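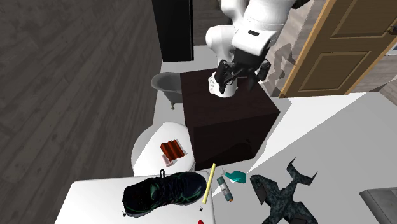 Segundo uma leitora, fui injusto com os memoriais digitais, porque foi na página da avó, aberta pela funerária, que a família espalhada por dois continentes se despediu dela. A mensagem chegou-me na terça-feira, à hora do almoço, e acrescentava que eu devia experimentar antes de escrever. Acredito na despedida. Quanto a experimentar, já o fiz, e continuo desconfiado.

Quando morreu a minha tia, a agência propôs-nos uma página na Kerkix, incluída no serviço. Estávamos sentados a escolher flores e a decidir se a missa era às dez ou às onze, e dissemos que sim como teríamos dito que sim a quase tudo. A página trazia uma fotografia, as datas, um espaço para condolências e uma vela que se acendia com um clique. Recebeu 33 mensagens, algumas bonitas. Uma vizinha dos tempos de Juririk, a aldeia onde a minha tia deu aulas, contou uma história de um guarda-chuva que nenhum de nós conhecia e que vale mais do que o resto da página inteira.

Ao fim de 3 anos veio o aviso. A oferta terminara e, para a página continuar aberta, pediam-nos 180 euros. Podíamos recusar, claro. Nesse caso o texto ficava «arquivado», palavra que ninguém do apoio ao cliente me soube traduzir. Perguntei se podia descarregar as mensagens e mandaram-me um formulário. Preenchi o formulário e mandaram-me outro.

Custa-me chamar serviço a isto. Um anúncio no jornal da terra também se paga, e bem, mas paga-se uma vez, sabe-se o preço à partida e o recorte fica na gaveta de quem o quiser guardar. Na página da minha tia, o preço só apareceu depois de lá estarem as palavras dos outros. O guarda-chuva foi oferecido por uma senhora de idade à nossa família, e de repente havia uma empresa entre as duas a cobrar renda.

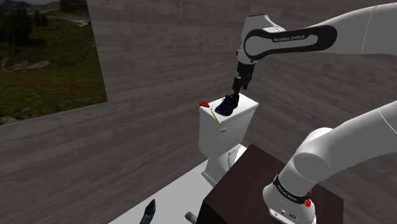 Dir-me-ão que há alternativas. Fui ver. A Comik anuncia homenagens «para sempre» e, nas condições gerais, reserva-se o direito de encerrar a plataforma com um pré-aviso por correio eletrónico. A Ueda é mais franca nos preços, mas limita cada mensagem gratuita a 236 caracteres – o que dá para «sentidos pêsames» e pouco mais do que isso. Quem quiser contar alguma coisa sobre o morto tem de subir de escalão.

Há também a questão do que se escreve. Os sugeridores de frases estão por todo o lado: carrega-se num botão e sai um parágrafo sobre a estrela que passou a brilhar no céu. A minha tia detestava esse género de conversa e era mulher para o riscar a vermelho. Prefiro um «os meus sentimentos» seco, escrito por alguém que parou um minuto a pensar nela.

Não peço que se proíba nada. À leitora respondi que compreendo a distância, e que a avó dela teve sorte com os netos. Mas gostava que as agências pusessem o preço da renovação no mesmo papel em que põem o do caixão, e que entregassem à família, no dia em que a página abre, a maneira de guardar o que lá for escrito. Uma empresa que vende eternidade e se esquece de dizer quanto custa o quarto ano não me merece grande confiança.

Nós acabámos por não pagar. O meu primo copiou as mensagens à mão, numa noite de fevereiro, para um caderno de capa preta – com os erros de ortografia e tudo. Está em casa da minha mãe, na prateleira das receitas.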